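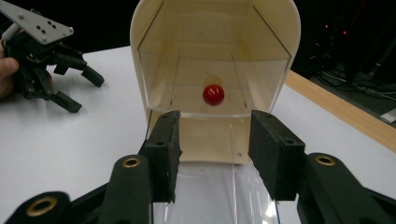

Gurnard Community Hall is looking for people to take part in a study of how adults over 60 choose and remember everyday walking routes. The study is run by the Muriithi Centre in Prustton and needs 30 participants from the town and the villages on the Wuromach road. You do not need to be a keen walker. At your first visit you will be given a number by draw, and the number decides which of the two routes you walk. Draws of this kind are often done with coloured balls, and a red one means the river route. Any other colour means the route through the old market.

What is involved

You will be asked to come in twice. The first visit lasts 60 minutes. We will ask about where you usually walk, how often you go out and whether you use a map, a phone or neither. You will then walk your route with a member of the team. The river route is flat and paved. The market route has one short slope and a set of steps with a handrail. Both have benches.

The second visit is two weeks later and lasts 30 minutes. You will sit at a table and draw the route from memory on a blank sheet of paper. Drawing skill does not matter. You will also be asked to put a set of place names in the order you passed them.

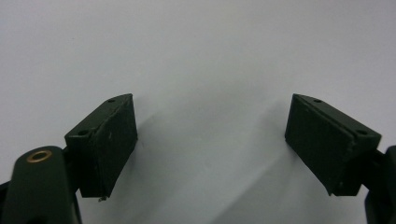 Between the two visits we ask you to keep a short diary of any walks you take. A line or two for each is enough. If you do not go out on a particular day, leave the page blank.

Who can take part

You can take part if you are aged 60 or over, live within the Prustton bus area and can walk for 30 minutes at your own pace. Sticks and walking frames are fine on the river route. Please tell us beforehand if you use one and we will place you on that route without a draw. You should not have taken part in the February pilot.

We are sorry that we cannot include people who have worked as a postal worker, taxi driver or bus driver in Prustton in the last five years.

Payment and travel

Participants receive a £60 shopping voucher at the end of the second visit. Bus fares are refunded on the day if you bring your ticket. The 202 stops outside the hall. There is parking behind the building but it fills early on market mornings.

Your information

Your answers and drawings will be stored under a code and kept apart from your name and address. You can leave the study at any time without giving a reason. If you leave after the first visit you will still have your fares refunded. A summary of the results will be posted to everyone who asks for one.

How to apply

Forms are available from the desk at Gurnard Community Hall and from Prustton library. Return them to either place by 2018-03-19. Large print forms can be requested at the desk. We will write to everyone who applies, including those we are not able to offer a place.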